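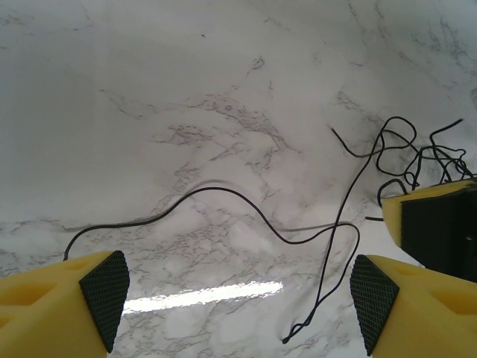 Die Eventvermietung Dridanmont informiert in diesem Thread über die Änderungen im Verleih von Festzelten, Tischen und Buffetausstattung für die kommende Sommersaison. Betroffen sind private Feiern ebenso wie Vereins- und Firmenveranstaltungen. Neu im Bestand führen wir Buffetplatten in Marmoroptik: weißer Grund, graue und dunkle Aderung, leicht glänzende Oberfläche. Sie ergänzen die bisherigen Tafeln mit Stoffbespannung und sind ab Juni buchbar.

Zu den Zelten: Das Modell Arkero bietet Platz für 80 Gäste an gedeckten Tischen. Bei Stehempfängen kann die zulässige Personenzahl höher liegen. Maßgeblich ist in diesem Fall die schriftliche Bestätigung unserer Disposition, nicht die Angabe im Prospekt.

Das kleinere Modell Zarnent bleibt im Programm. Es eignet sich für Gärten und Innenhöfe mit begrenzter Zufahrt und wird auf Wunsch mit Seitenwänden geliefert. Fensterelemente sind gesondert zu bestellen. Eine Beheizung ist für dieses Modell nicht vorgesehen.

Reservierungen nehmen wir ausschließlich in Textform entgegen. Anzugeben sind Veranstaltungsort, gewünschte Aufbauzeit, Untergrund und eine Telefonnummer, unter der am Veranstaltungstag eine weisungsbefugte Person erreichbar ist. Mündliche Vormerkungen begründen keinen Anspruch auf Bereitstellung.

Mit der Auftragsbestätigung wird eine Anzahlung von 20 Prozent des Mietpreises fällig. Der Restbetrag ist vor der Auslieferung zu begleichen. Vereine und öffentliche Einrichtungen können auf Antrag nach Rechnungsstellung zahlen - bitte vermerken Sie dies bereits in der Anfrage.

Auslieferung und Aufbau erfolgen für Wochenendveranstaltungen in der Regel am Freitag. Die Stellfläche muss bei Eintreffen des Aufbauteams geräumt und mit dem Lieferfahrzeug erreichbar sein. Wartezeiten, die nicht von uns zu vertreten sind, werden nach der geltenden Preisliste berechnet.

Für die Verankerung der Zelte benötigen wir Auskunft über Leitungen im Boden. Liegen keine Pläne vor, erfolgt die Sicherung mit Ballastgewichten. Diese sind im Grundpreis nicht enthalten. Auf gepflasterten Flächen kommen Erdnägel grundsätzlich nicht zum Einsatz.

Bei Unwetterwarnungen entscheidet die Aufbauleitung vor Ort, ob ein Zelt errichtet werden kann oder geräumt werden muss. Den Anweisungen ist Folge zu leisten. Kann der Aufbau aus Witterungsgründen nicht stattfinden, wird die Anzahlung auf einen Ersatztermin innerhalb derselben Saison angerechnet.

Genehmigungen für die Nutzung öffentlicher Flächen holt der Veranstalter ein. Auf Anfrage stellen wir Prüfbuch, Grundriss und Angaben zu den Rettungswegen zur Verfügung. Bitte planen Sie für die Zusammenstellung dieser Unterlagen drei Werktage ein.

Geschirr und Gläser werden gereinigt und in Transportkisten geliefert. Die Rückgabe erfolgt von groben Speiseresten befreit, in denselben Kisten. Die Endreinigung übernehmen wir. Bruch und Verlust werden zum Wiederbeschaffungspreis abgerechnet, sofern keine Pauschale vereinbart wurde.

Für Tischplatten und Buffetelemente gilt: keine Schneidarbeiten ohne Unterlage, kein Abstellen heißer Behälter, kein Einsatz von Klebebändern. Dekorationen können mit den mitgelieferten Klammern befestigt werden. Kerzen sind nur in geschlossenen Gefäßen zulässig.

Stornierungen sind bis drei Wochen vor dem Aufbautermin möglich. Die Anzahlung wird in diesem Fall vollständig erstattet. Danach behalten wir sie ein. Eine Reduzierung der Stückzahlen bei Mobiliar und Geschirr ist auch später noch möglich, soweit die Ware das Lager nicht verlassen hat.

Wer die Ausstattung vor der Buchung besichtigen möchte, kann einen Termin im Ausstellungsraum Villa vereinbaren. Dort sind Mustertische, Stuhlmodelle und die Stoffkarten für Hussen und Tischwäsche einsehbar. Ein Direktverkauf findet nicht statt.

Ansprechpartnerin für Privatkunden und Vereine ist Carmela Guerra. Anfragen zu Firmenveranstaltungen sowie zu mehrtägigen Zeltaufbauten bearbeitet Gianni Fontana. Bitte geben Sie bei Rückfragen stets die Auftragsnummer an.

Die vollständigen Mietbedingungen liegen jeder Auftragsbestätigung bei. Für bereits bestätigte Aufträge gelten die bisherigen Bedingungen fort - eine erneute Unterzeichnung ist nicht erforderlich.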